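Call for participants: two-arm handling study, second round
Oltine workshop, Melis building, ground floor

We are looking for 19 people to take part in the second round of our study on gripper faults. The first round was stopped in October after an uncommanded closing of one gripper. We want to be open about this from the beginning, so please read the whole notice before you write to us.

The work is done at a table with two grippers and flat printed items such as brochures.
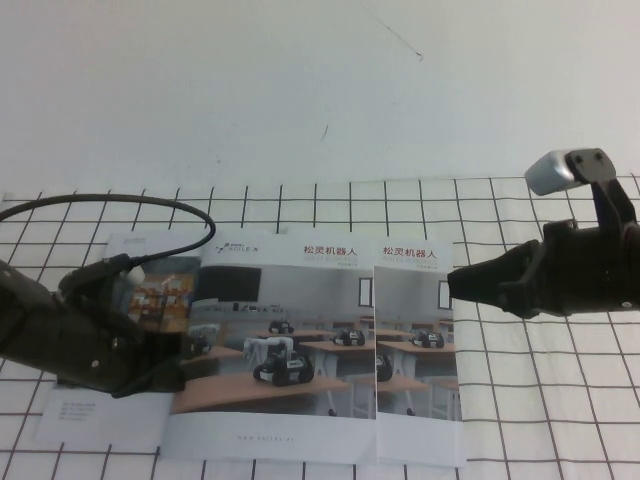
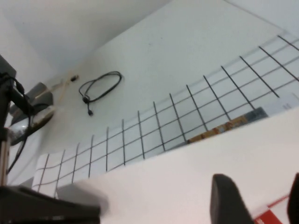
What went wrong in the first round

In the first round, the participants guided the two arms by hand controls and moved thin printed items from one side of the table to the other. During one session in the afternoon, the left gripper closed by itself while a participant was straightening a leaflet. The participant had already lifted the fingers from the paper, but one fingertip was caught for a moment against the edge of the jaw. The skin was red and a little sore. First aid was given in the room and the participant went home as usual. A short phone call was made the next morning and there was no further complaint.

We stopped all sessions the same day and informed everybody who had a booking.

What we found

The fault was in the cable that goes to the gripper. The cable was bent many times at the same place near the connector, and inside it one wire was partly broken. When the arm was in a low position, the contact was lost for a very short time. The controller, which we call Jisanik, then started again and read the last saved position of the gripper as a new command. The last saved position was closed.

So there were two faults, one in the cable and one in the software. The software fault is the more serious in our opinion, as a cable can be damaged again at any time. There was also a mistake in our procedure. Participants were allowed to touch the items on the table with the motors on, if they asked first. We should not have allowed it.

What has changed

The cables are now fastened with more free length, and they are replaced after 200 hours of use even if they look fine. After any restart, Jisanik holds the gripper without force and waits for the operator to confirm. The closing force has been limited to a lower value. We repeated the lost contact on purpose 2,000 times, with no person at the table, and the gripper stayed without force every time. We do not say that a fault cannot happen again. The aim of this round is partly to learn how people notice a fault and how quickly they stop the machine.

The rule about hands is now simple. Nobody puts a hand on the table while the motors are on – not the participants and not the staff.

What you will do

You come for three sessions on different days. Each one takes around two hours with a break in the middle.

In the first session you learn the hand controls and the stop button. You also practise stopping the arms several times, until you are comfortable with it. In the second session you move and turn the items, put one beside another without creasing them, and open a folded one. In the third session you do the same work, but at moments you do not know in advance the operator will cause a harmless fault. For example, one arm will become slow, or it will not answer. You should press stop when you think something is wrong. A stop that was not necessary is never counted against you, and we would like you to press it whenever you have a doubt.

After each session there is a short talk about what you noticed. We record the movements of the arms and the pictures from the cameras on the equipment. Your voice is recorded only in the talk, and only if you agree.

Who can take part

You should be 18 or older and able to use both hands for light work. You should be able to read the safety sheet in English. Experience with robots is not needed, and we would like at least half of the group to have none. Glasses are fine.

Please do not apply if you have an implanted medical device, or if you took part in the first round. People from the first round have received a separate letter. If you are a student of somebody in our team, please tell us, so that another person can run your sessions.

Payment

You receive a gift card after each session, and the full amount is paid also if you decide to leave early or if we must stop because of a technical problem. Bus fare or parking at the Melis building is paid back with a receipt. Insurance for participants is arranged through Cutalik and the policy can be read at the front desk.

You can leave the study at any time without giving a reason. If you want your recordings deleted, tell us before the end of the third session or write to us later with your participant number.

How to apply

Send a short message to the Oltine study desk with your name, your age, a phone number, and the times when you are usually free. Sessions start at 9:30 a.m. or 1:30 p.m. Please write also if you are left-handed, as we try to have a fair mix. We will send you the full incident report and the consent form, and you should have both of them at least three days before your first session. If some part of the report is not clear, ask us and we will go through it with you by phone or at the centre.

The room is on the ground floor with no steps. Please wear sleeves that are close to the arm or can be rolled up, and leave rings and bracelets at home or in the locker.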